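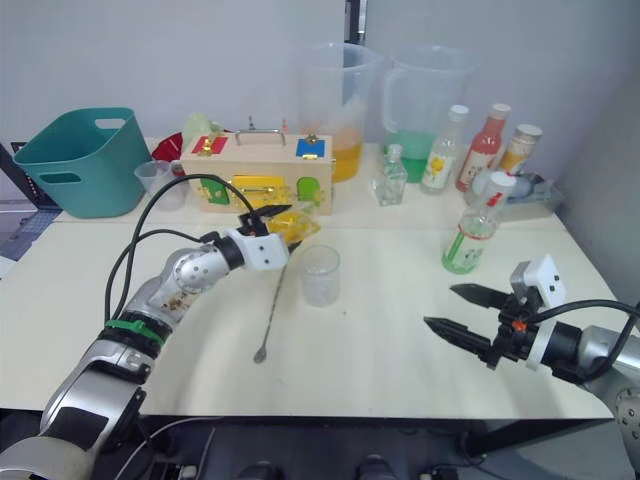 Two arms, one table, and the wrist cable keeps snagging

Posted by Shamim Siddiqui in Home and Shared Workshop Builds

Hello all! I've been putting together a two-arm setup in our shared workshop since August, and I'm mostly delighted with it. The trouble is the cabling. I leave a big loop over each arm so the wrist can turn freely, but when the left one reaches low across the table the loop swings down and catches on whatever is standing there — usually a cup. I've tried a shorter loop, and then the wrist stops 15 degrees early. Has anyone found a happy middle?

Jolanta Wilczyńska
Oh, I fought with this for weeks! Keep the long loop, but fix the cable at two places, once near the base and once just past the elbow, so only the last stretch can move. I use soft hook-and-loop straps and leave them a bit loose. Then run the arm slowly by hand through its worst pose before you switch the power on, and watch the wrist end. Mine needed 41 cm of free cable from elbow to wrist, though yours will depend on the arm. Do check the plug too — mine had been tugged so often that a pin was bent.

Babak Jalali
Move the cups.

Halina Kołodziej
What Jolanta said, and if you can hang a light spring from a shelf above, it holds the loop up nicely. I did that on Wednesday and haven't had a snag yet, but it's early days.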